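About Larkard Bowling Club

Larkard is a ten-pin bowling club for juniors and adults, based at Kirkley Lanes. We run teams in the Sorkine League, coach beginners of any age, and keep two evenings a week for people who want to bowl without joining a team.

The club began as a works side with 3 members and a borrowed set of shirts. It opened to the public when the works closed, and most of the people who bowl with us now have no link to the old firm. We kept the name because it was already on the league paperwork.

Where we play

Kirkley Lanes is on the Matlala Road side of the retail park, behind the tyre centre. The 41 bus stops outside. Parking is free after six, but you need to enter your registration at the front desk or you will get a ticket. There is step-free access from the car park to the lanes, and ramps and lightweight balls are kept at the desk.

What we offer

Junior coaching is on Saturday mornings during term time. Sessions cover approach, release, spare shooting and scoring by hand, which we still teach even though the lanes do it for you. Juniors who want to compete can try for the school-age teams in August, before the fixtures are drawn up.

Adult league nights run from September to April. Each team has four bowlers and can register two reserves. Averages are worked out after every match and pinned up by the shoe counter.
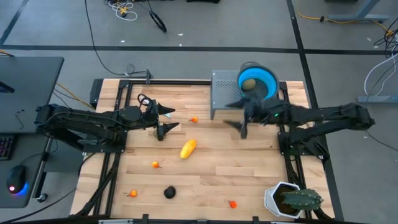
Black robot arms on either side of a wooden tabletop.

The club has 48 playing members at present. Our highest team game is 408 pins over the target set by the league handicap, and the score sheet is framed in the bar. We have won the Sorkine League second division and been relegated back to it, so new members should find a level that suits them.

Membership

You can come to two sessions before you decide whether to join. After that there is an annual fee, with a lower rate for under-18s and full-time students. Lane fees are paid on the night. The fee covers league registration and insurance, but shirts are extra. You don't need your own ball or shoes. If you do bring a ball, please have it checked at the desk before your first league match.

All our coaches hold a current coaching certificate and have had the background checks needed to work with children. Our safeguarding policy can be read at the lanes, and we will send a copy to any parent who asks.

Contact

The quickest way to reach us is the form on the Contact page. Messages are answered on league nights, so allow a few days. You can also leave a note for the club at the Kirkley Lanes front desk.

Page last updated Wed 4 November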